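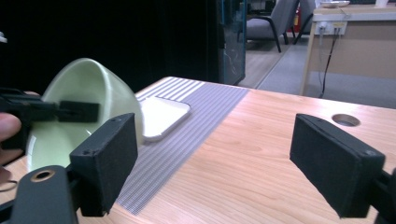 Kitchen and Hall Walk-Round, Bemside Rooms
February check, with my comments

I do this one first thing, 7.30 or so, before the lunch club lot get in and start putting trays on everything. Same order as always: back door, kitchen, store, hall, loos, front. If I've written OK it means I looked at it and had a poke. If I've written more than OK it's because something wants doing or because I got interested.

BACK DOOR AND YARD

Door opens fully from inside without a key: OK. Still catches on the mat if you come at it with a trolley. I've turned the mat round and we'll see.

Outside light: OK, but it's coming on far too early. I think the sensor's mucky. Needs someone taller than me and a damp cloth.

Steps and handrail: Rail is solid. Second step has a crumbly corner (it was crumbly in the autumn too, I went back and looked) and it's got worse with the frost. ACTION: patch it before anyone turns an ankle. I've put a stripe of yellow tape on for now, which looks dreadful but you can't miss it.

Bins clear of the door: No! Moved them myself. Please, they go against the far wall, lids shut.

KITCHEN

Floor dry and no lifted edges: Mostly OK. The join by the sink is starting to curl again. It's had glue before and I don't think more glue is the answer.

Cooker knobs, all present and all turning off properly: OK. The back left one is stiff but it does get there.

Gas shut-off labelled and reachable: Labelled, yes. Reachable, only once I'd shifted a crate of squash. Shifted.

Extractor filters: Greasy. Not terrible, but I wouldn't leave them another month. They do come up nicely if you soak them overnight and don't rush it.

Crockery, checked for chips and cracks: 55 pieces through my hands this time and 3 of them failed, all side plates, all chipped on the rim. They've gone in newspaper and out. If you find a chipped one please don't put it at the bottom of the pile, I always find it in the end and so does somebody's lip. Run your thumb along the underside of the rim as well as the top, that's where the sneaky ones are.

Stacking: Better than last time. Heavy dishes low down, light things up top, nothing on top of the fridge. Whoever sorted the baking tins into sizes, thank you, it made my morning.

Knives: In the block, except the bread knife, which was loose in the drawer with the tea towels. I nearly found it the hard way.

Fridge temperature: 3 degrees, lovely. Seal is clean. There was half a trifle in there with no label and it has gone to its rest.

Kettle and urn: Urn lead is fine, plug fine, tap drips a bit when it's full. The Plerketti kettle has a loose lid that drops open when you pour the last cupful, and I don't like that at all with steam about. ACTION: I've taken it off the side and put a note on it. Use the other one.

First aid box: Plasters low (blue ones especially), burn gel in date, scissors missing again. There were 2 pairs at Christmas! If they're in your sewing bag, no questions asked, just pop them back.

Fire blanket: On its hook, tabs hanging free. OK.

STORE CUPBOARD

Shelves fixed and not sagging: The long shelf has a bow in it that I'm sure wasn't there before. Paint tins, that's why. They've gone on the floor at the back.

Cleaning stuff kept away from food: OK, though the descaler was sat next to the sugar. Moved.

Stepladder: Feet good, hinges good, lock clicks in. I bounced on the bottom step and felt quite safe.

HALL

Fire exits, both: Push bars work, signs lit. A stack of chairs had crept in front of the left-hand one. It always creeps. I wonder if we should just tape a box on the floor so people can see where not to put things.

Chairs: 2 with wobbly legs, pulled out and turned upside down on the stage so they won't get used. They're the old Grurnumetti ones and the bolts do work loose, it only wants a spanner.

Heaters: Guards on, nothing draped over them. The one nearest the piano ticks when it's warming up but it's been ticking for years.

Extinguishers: Pins in, needles in the green. The Atanasov tag is on both, all up to date.

LOOS AND FRONT

Emergency cord: Hanging all the way down, not tied up. It sounded when I pulled it, very loudly, sorry to next door.

Hot tap: Too hot for my liking. I could only keep my hand under it a moment. ACTION: get the mixing valve looked at, and a sign up until then.

Front mat, front lights, letterbox: OK, OK, and a bit bitey on the fingers.

STILL TO SORT

Step patched. Lino by the sink. Kettle lid mended or kettle replaced. Hot tap. Plasters and scissors. Spanner for the chairs (I've got one at home, I'll bring it). Filters soaked, and if anyone fancies doing that one I'll happily swap them for the bins.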